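Kirngate 30 Joint Sealant for Exterior Paving

Item 3129
Cold-applied, self-leveling, gray
Sold by the cartridge, the sausage pack and the two-part pail

Overview

Kirngate 30 is a polyurethane sealant for movement joints in horizontal concrete and stone paving. It is poured or gunned into the joint, finds its own level and cures to a firm rubber that takes foot traffic, hand carts and light vehicles. It replaces Hellia Pour Grade, which has been withdrawn. Stock of Hellia in sealed pails may be used up but should not be mixed with Kirngate 30 in the same joint.

The cartridge and sausage versions are one-part and cure with moisture in the air. The pail version is two-part and cures by reaction. Cured properties are the same for both.

Where to use it

Expansion and isolation joints in plazas, walkways, loading aprons and parking decks
Joints between paving slabs and the foot of a masonry wall
Control joints that have been sawn and cleaned
Perimeter joints at drains, bollard bases and steps

Not for use in

Swimming pools or joints under permanent water
Joints exposed to fuel or solvent spills (see Flirnetti FR)
Slopes steep enough for the sealant to run before it skins; order the Kirngate non-sag grade
Asphalt, or any joint with old bituminous filler left on the faces

Joint design

Joint width must allow for the expected movement of the slabs on either side. For most exterior paving the sealant depth should be half the joint width. Narrow joints may be filled to a depth equal to their width. The sealant must bond to the two side faces only. Bond to the bottom of the joint will cause early tearing, so fit a closed-cell backer rod or, in shallow joints, bond-breaker tape.

Joints along a wall move differently from joints between slabs. The wall and the paving usually sit on separate foundations and settle at different rates. Size the wall joint separately and do not carry the slab joint width across by default.

Surface preparation

Joint faces must be sound, dry and free of dust, laitance, curing compound and old sealant. Grind or saw back to clean material. Blow out with oil-free air. New concrete must be fully cured before sealing.

Primer P2 is required on natural stone, on brick and on any joint that will see standing water. Apply one thin coat by brush and allow it to become tack-free. Primed joints must be filled the same day. If they are left overnight, abrade and prime again.

Coarse or open-textured slabs should be masked on both sides of the joint. Sealant that reaches the texture cannot be wiped off cleanly, and solvent will spread it. 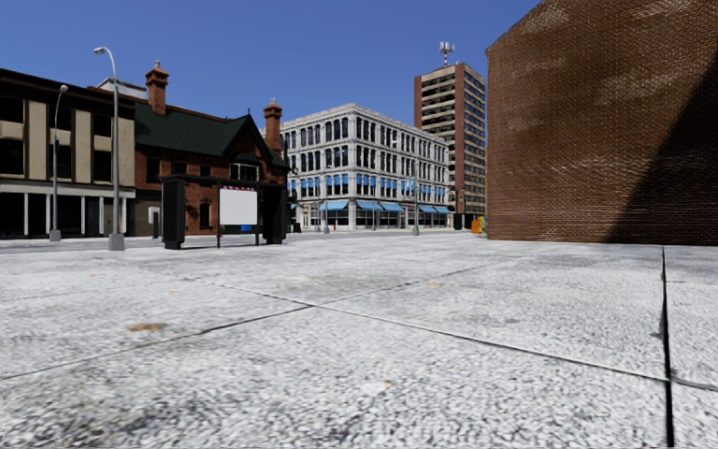
Application

1. Fit the backer rod at the correct depth. Do not puncture it.
2. Close the ends of the joint with non-sag grade to stop run-out.
3. For the pail version, add all of Part B to Part A and mix with a slow paddle until the color is even. Do not split pails.
4. Fill from one end in a single pass, keeping the nozzle low in the joint.
5. Leave the surface slightly below the slab edge.
6. Remove masking before the sealant skins.

Keep traffic off one-part joints for 7 days. Cooler or drier conditions will extend this.

Storage

Store upright in unopened packaging in a dry room. Sausage packs should be used on the day they are opened. Partly used cartridges may be capped, but expect a cured plug in the nozzle.

Ordering

Cartridges and sausage packs ship from the Khunthong warehouse. Pails are made to order, and orders received by noon on Friday go into the following week's batch. Primer P2 and backer rod are listed separately.

Technical questions: Nimal Navaratnam, product support
Project quantities and color matching: Chathurika Kanagaratnam, sales desk

Related items

Kirngate non-sag grade
Flirnetti FR fuel-resistant sealant
Primer P2
Closed-cell backer rod, all diameters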